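The Stultville water bill
April 3, 2025

I moved out of Stultville last July and the town still writes to me more than my family does.
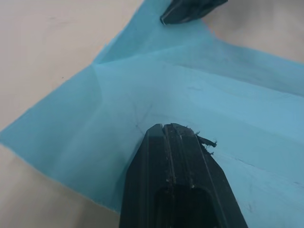 The latest envelope says I owe $1,227 for water at the Grimshaw Street place, where I lived alone and showered like a normal person. I called. The woman on the phone was very kind and transferred me to Prismont, who do the billing now – they kept me on hold for 70 minutes and then asked for my meter number.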